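Questions about the Trolenwood online roulette table

What is Trolenwood?
It is a roulette table for virtual chips on the Sudel site. You play from the browser and you do not need to install anything.

How many chips do I get at the start?
Every new account receives 2000 chips. When your balance is under 600, a button "Refill" appears next to the balance. You can use it one time each day.

Can I change the chips into money?
No. Chips have no cash value and it is not possible to sell them or send them to another player.

Does the wheel have one zero or two?
One zero. The table with two zeros was closed in November, and the bets which were still open on it were returned to the players.

What is the difference between inside and outside bets?
An inside bet is placed on the numbers, for example on one number or on 2 numbers which are neighbors on the layout (this is called a split). An outside bet is placed on a bigger group, such as red, black, odd or even. Outside bets win more often, but they pay less. A split pays 17 to 1.

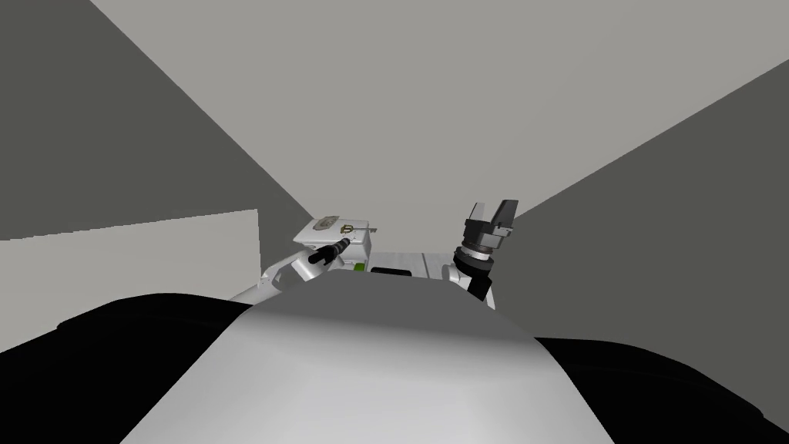
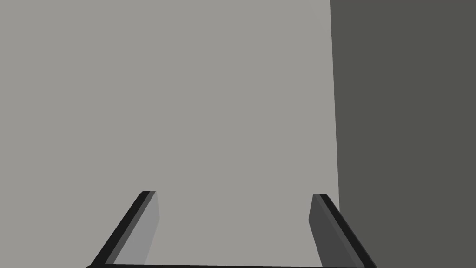
Computer renderings, both with robot parts.

What happens to red and black bets when the ball stops on zero?
They lose. We do not use the rule in which half of the bet is given back.

My connection stopped during a spin. Is my bet lost?
If the bet was confirmed before the connection stopped, it stays valid and the result is in your history. If it was not confirmed, the chips stay in your balance.

Which betting system do you recommend?
We do not recommend any. Doubling the bet after each loss looks safe, but the table limit is 1444 chips and you can reach it very quickly.

Who can open an account?
Only adults. Please also check the law of your country before you register.

Last change of this page: 24/02/2024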